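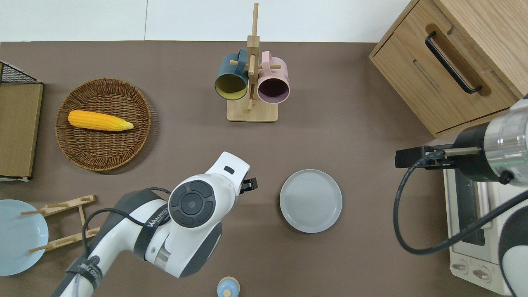 Slide 1: mug tree, basket, one ear of corn

Speaker notes, "What Lives on the Counter"
Dalport Home Skills Evening, 2021-11-14
Speaker: Mahtab Mirzaei

Leave slide 1 up while people find seats. Start when the door closes.

Hello, and thank you for coming out! I love this subject more than is reasonable, so if I talk too fast, wave at me.

Look at the mugs first. Two of them on a mug tree, hanging by their handles with the openings down. One is teal-blue outside and yellow-green inside, the other is pale pink with a dark purple inside. I adore that. You pick a mug like that for the outside and then you get the second color every time you drink from it. In a closed cupboard you'd forget you owned them.

(Ask: who has a favorite mug? Who can reach it without moving another mug? Give them a moment, this one always gets people talking.)

Mug trees, my short speech. The post goes up, the pegs go out, and the whole thing needs hardly more counter than a dinner plate. Heavy mugs go on opposite sides so it doesn't lean. My old one from the Hashemi shop tipped over twice before I worked that out. And please don't fill every peg! Leave a free one for the mug you're using today.

Now the basket. Round, woven, shallow, with a braided rim. Shallow is the part I care about. In a deep basket the onions on the bottom go soft and you find out by smell. In a shallow one you see everything you have, even if all you have is one ear of corn. I'd cook that corn tonight, by the way. Corn is sweetest early, so the basket is a fine place for it between the shopping bag and the pot, and a poor place for it all week.

(Pass around the two Cukach baskets, the flat one first. Let people push on the rims.)

Wicker cleaning, quick version: shake it out over the sink, go over it with a dry brush, then a barely damp cloth. Dry it upside down. Line it with a tea towel if you keep anything with soil on it.

Drawers. There's a small wooden cabinet in the corner of the slide with a black curved handle on the drawer. Mine at home holds tea bags, clips and the good scissors. Try one thing with yours this week: empty it onto a towel and put back only what you used in April. Pick any month you like, I say April because I wasn't baking then and the cookie cutters had no excuse.

Story if there's time: the Evanberg kitchen count. Kourosh Hosseinzadeh and I listed every loose thing in the shared kitchen there, 200 items, and 62 of them were mugs. We kept 37 mugs. People were furious for a day, and then they started hanging them up!

(Skip the story if we're past the half hour.)

Wood on the counter: wipe up drips right away, oil it when it looks thirsty, keep it back from the stove. Someone will ask which oil. Food-safe mineral oil is fine, thin coat, rub off the extra.

Go to slide 2, the sink shelf. Kourosh takes over from here and needs the clicker.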